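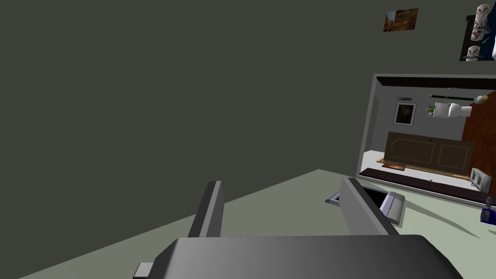 Gripper view working in the sim

I got the wrist camera on the arm to render properly this week. The arm is the one I'm building on the bench at Gikora, the shared shop, and for now it runs in simulation while I wait on motors from Dronis. They should ship in July.

The view was tilted at first and the walls leaned. I had the mount rotated on the wrong axis in the model file. It took 6 tries to find the right line. Both fingers show up fully open, so the limits I set for the jaw are being read.

Next job was driving it around the room. I tried the open floor first, with a wood surface and a black pen on it off to the left. The pen is the first thing I want to pick up, but the fingers aren't there yet.
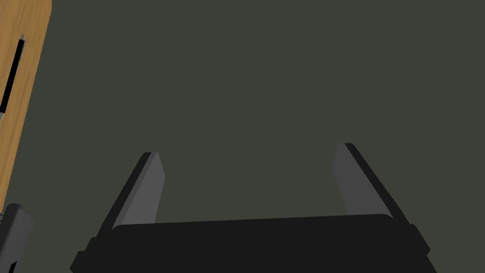 Agbayani, Sunday, June 22, 2025

Ran 20 short moves today with the new config. In seven of them the wrist joint stopped early. I think the Claltex driver settings I copied over have the speed cap too low. Will raise it and run the same set again before touching the jaw.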